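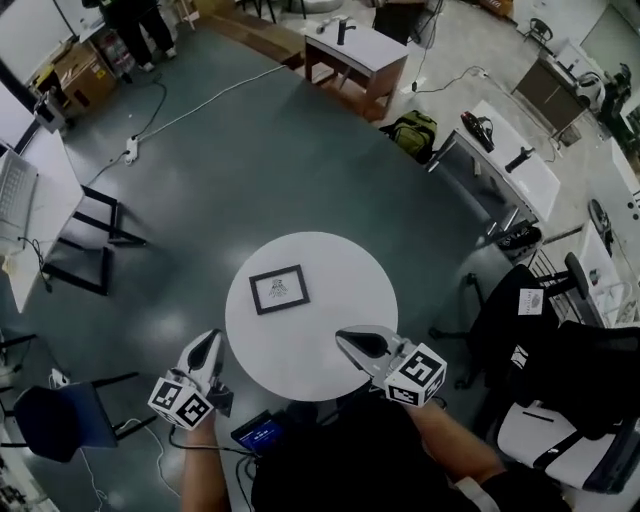

Fig. 1. Small black frame with white mat, on the round table.

January 1, 2018 – mat board aging, Jollmont stock

Opened the July boxes. Two mat boards under test: Varnside (cotton, buffered) and Rey (wood pulp, buffered, sold as conservation grade). All windows were cut from the same template and hinged with wheat paste and kozo tissue. Storage was the north cabinet, door closed, logger on the middle shelf.

Logger downloaded without gaps. Mean RH 58%, higher than I wanted for this room. The swings matter more than the mean, and the worst ones line up with the heating coming on in the mornings. Moving the next set to the inner cabinet.

Surface pH, flat electrode, one drop of deionized water, read once the display settled. Varnside is where it was at the start, within the scatter of the electrode. Rey has dropped a little on the bevel and not at all on the face. I think the bevel result is real, as the core is exposed there and the face paper is sized. Repeat with cold extraction before anyone quotes it.

Color: no visible change on either board under the daylight lamp. Rey bevels look slightly warm against a fresh offcut, but I knew which was which when I looked. Needs a blind comparison.

Hinges: T-hinges all holding. Two of the V-hinges have lifted along the fold, both on Rey, both pasted on the same afternoon from the end of a batch. The paste was thin by then. Recorded as a paste fault – not charged to the board.

Cockling is the more useful result. Sheets hinged along the top edge only stayed flat. Sheets held on the long sides pulled into a shallow wave, worst in the heavier drawing paper. Going back to top-edge hinges for everything under 299 gsm. Above that I have no data.

Glazing spacers: the Gandora strip left a faint line of residue on the glass where it was pressed hard into the corner. Wiped off with ethanol and water. Do not use the remaining roll on anything with pastel or charcoal. Cut ends also shed a bit, so vacuum the rebate before closing.

Stock: about 109 sheets of Varnside left, counting the ones with bumped corners, which will do for small windows. No more Rey to be ordered until the extraction is done.

To do:

- cold extraction pH, both boards, face and bevel separately
- fresh paste, and write the mixing date on the jar
- recalibrate the logger against the salt pot
- replace the cutter blade – the last few bevels have hooked corners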